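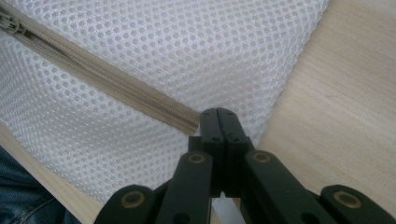

I wash almost all my clothes in cold water now and have done so since May. A few notes for anyone thinking of switching.

1/ The detergent matters more than I expected. Powder left white streaks on my dark shirts. I moved to Noton liquid and the streaks stopped.

2/ Use less of it. The line on the cap is for a big, dirty load. I fill to half of that for normal clothes and they smell fine.

3/ Things I still wash warm: kitchen towels, sheets, gym socks. Everything else goes cold.

4/ Bras, tights and anything with thin straps go in a mesh bag with the zipper closed all the way. One bag for light colors, one for dark. Don't stuff them. The water has to get through.

5/ Hooks get fastened before they go in. I lost a good Lilance sweater to one open hook and I'm still annoyed.

6/ Grease needs help. Dish soap on the spot, rub it in with a thumb, leave it 21 minutes. I started with 20 and my timer sticks.

7/ Spin speed: 1000 for cotton, lower for knits. My machine is a Butt, 13 years old, and the knob for this has no numbers left on it, so I go by clicks. 4 clicks is 1000.

8/ Someone asked about wool. I wash it by hand in the sink, roll it in a towel and press. Then flat on the rack, away from the heater. Takes two days in winter.

9/ Drying is where most of my shrinking happened. I blamed the washer for years. T-shirts I care about go on a hanger now and the dryer gets towels and jeans.

10/ Zulkifli Pangaribuan replied that his whites went gray on cold. Mine did too, a little. I put them through warm once a month with washing soda and they look better. Not new, but better.

11/ Clean the rubber seal on a front loader. Pull it back and wipe the fold. I found a guitar pick, a lot of lint and a receipt from a store that closed.

12/ Leave the door open after the last load. The drawer too. Mine used to smell like a pond by the end of the week.

13/ Fabric softener: I quit. Towels soak up more water without it. I had half a bottle of Rivow left and gave it to my sister, who likes the smell.

Adding one more. For the people asking about the bill, I can't tell you how much of the drop is the cold water. I also changed the bathroom light and stopped running the space heater in the same month.

Will post about stains on canvas shoes when I get the second pair clean — the first pair is still yellow at the toes.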